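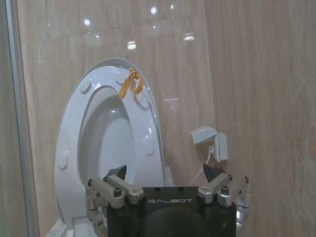
Raised seat with a yellow ribbon tied in a bow.

How to work out net run rate by hand (and when to distrust it)

Every T20 league table has a column at the far right that people quote with great confidence and hardly anyone can reproduce. If your club is level on points with two others, that column may decide who goes through, so it is worth being able to check it. I say check because I have been handed wrong tables more often than I would like, two of them produced by software somebody had paid for.

You need the scorecards, a calculator and twenty minutes. You do not need an app.

What the number claims to be

Net run rate is the runs per over your side has scored across the competition, minus the runs per over scored against it. A plus figure means you have scored faster than your opponents. It is often described as a measure of how well a team is playing. I don't accept that, and I will come back to it, but the sum itself is simple.

Step 1: write out the matches

I'll use Drirncombe's first four games in our league last April. All were full 20-over games with no rain.

Match 1: Drirncombe 123 all out in 17.2 overs. Gondham 124 for 3 in 15.4 overs.
Match 2: Drirncombe 227 for 4 in 20 overs. Oyelaran 150 for 9 in 20 overs.
Match 3: Gosus 118 all out in 18.1 overs. Drirncombe 119 for 2 in 14.3 overs.
Match 4: Drirncombe 131 for 8 in 20 overs. Gondham 132 for 6 in 19.2 overs.

Copy these from the scorebook and not from the league website. Websites round things, and some of them leave the overs off altogether.

Step 2: fix the all-out innings

A side that is bowled out is treated as having used its full allotment of overs. Drirncombe's 123 counts as being made in 20 overs, even though they lasted 17.2. The same goes for Gosus in Match 3, whose 118 is also spread over 20.

A side that wins while chasing gets only the overs it used. So 14.3 stays as 14.3, and Gondham keep their 15.4 and 19.2.

Step 3: turn balls into proper fractions

An over has six balls. 14.3 means 14 overs and three balls, which as a decimal is 14.5. Type 14.3 into a calculator and you have already gone wrong.

One ball is 0.167
Two balls, 0.333
Three balls, 0.5
Four balls, 0.667
Five balls, 0.833

If you would sooner avoid decimals, work in balls the whole way through and multiply by six at the end. It comes to the same thing and there is less to mistype.

Step 4: add everything up

Runs scored by Drirncombe: 123 + 227 + 119 + 131 = 600
Overs faced: 20 + 20 + 14.5 + 20 = 74.5
Scoring rate: 600 divided by 74.5 = 8.054

Runs conceded: 124 + 150 + 118 + 132 = 524
Overs bowled: 15.667 + 20 + 20 + 19.333 = 75
Conceding rate: 524 divided by 75 = 6.987

Step 5: take one from the other

8.054 minus 6.987 gives a net run rate of +1.067.

Three decimal places is the usual way to show it. Keep the longer figures in the calculator until the end, as rounding early can shift the last digit, and I have seen two sides separated by less than that.

Where tables go wrong

Below are the mistakes I look for first when somebody sends me a figure I don't believe. I have run each one on the same four games so you can recognise the damage.

Averaging the matches. It seems natural to work out a net run rate for each game and then take the average. For Drirncombe the four come out at -1.765, +3.850, +2.307 and -0.278, and the average is +1.029. Close enough to look right, and wrong. You have to total the runs and overs first and divide once.

Using the actual overs for a side bowled out. Leave in 17.2 and 18.1 and the answer becomes +1.191. Drirncombe gain from it here, mostly through being credited with scoring 123 quickly when what they did was get out.

Treating balls as tenths. Put in 14.3, 15.4 and 19.2 as they stand and you get +1.051. Spreadsheets do this cheerfully and never complain. If your league keeps its table in one, click on the overs cells and see what is in them.

Leaving out extras. Wides, no-balls and byes all count in the team total. Some people add up the batters' scores from the card and stop there. Use the total at the bottom.

Counting wides as balls. Wides and no-balls add runs but they don't use up a delivery of the over, at least under normal playing conditions. Some junior competitions don't re-bowl wides, so read your own rules before you accuse anyone.

Rain, and other reasons to ring somebody

I am wary of any guide that tells you there is one answer for shortened games. Abandoned matches with no result are normally left out. When a target has been revised, competitions commonly credit the side batting first with the revised par score and the revised overs, which may look nothing like what was on the board when they walked off. But plenty of local leagues have their own wording, or wording borrowed from another league ten years ago and never read since.

Ask for the written rule. If all you get is "we do it the normal way", ask them to work one match through for you in front of you. Binta Isah, who has kept our scorebook for longer than I have been at the club, does this every spring and has twice had the table changed as a result.

When the overs are cut before either side has batted, it is easier. The shorter figure becomes the full allotment, so a team bowled out in a 14-over game is charged 14 overs, not 20.

Working out what you need

Near the end of the group stage somebody will announce that the team "needs to win by 50". Be suspicious. It may be true, but it depends on who bats first and what the other sides do, and the person saying it has usually tested only one case.

Add the imagined last match to your totals and do the sum again. Say Drirncombe bat first in their fifth game, make 150 and keep the opposition to 100.

Scored: 750 off 94.5 overs, or 7.937
Conceded: 624 off 95 overs, or 6.568
Net run rate: +1.368

The last digit looks off by one if you subtract the rounded figures, and that is the early rounding I mentioned.

Now say they make 180 and concede 130, still a win by 50. The answer is +1.370. So the margin matters far more than the size of the scores when you bat first.

Chasing is another matter. Suppose the opposition make 123 in their 20 overs and Drirncombe knock off 124 in exactly 15. That gives 724 off 89.5 against 647 off 95, and a net run rate of +1.279. Nobody on the boundary can do that one in their head, whatever they tell you. Prepare a small table before the match with the overs down the side (13, 14, 15, 16 and so on) and the resulting figure next to each, then give it to the captain at the break once you know the target.

Remember to do the same for your rivals. A target for your own side is worth very little if the other game finishes an hour later.

How much should you believe it?

Less than most people do, I think, over a short season. Take Drirncombe's 227 against Oyelaran out of the totals. What remains is 373 off 54.5 overs and 374 off 55, a net run rate of +0.044. Almost the whole of that handsome +1.067 came from one afternoon with a short boundary on one side and an Oyelaran attack missing both its opening bowlers.

It also ignores wickets. A side that scrapes home nine down with four overs left gets the same credit as one that strolls there without losing any. And a chasing side can't add much once it has won, while a side batting first can pile up runs until the overs run out.

I would still put it ahead of a coin toss for splitting teams on equal points. Our league uses head-to-head result first and net run rate after that, but others have them the other way about, so look that up before you spend an evening on the arithmetic.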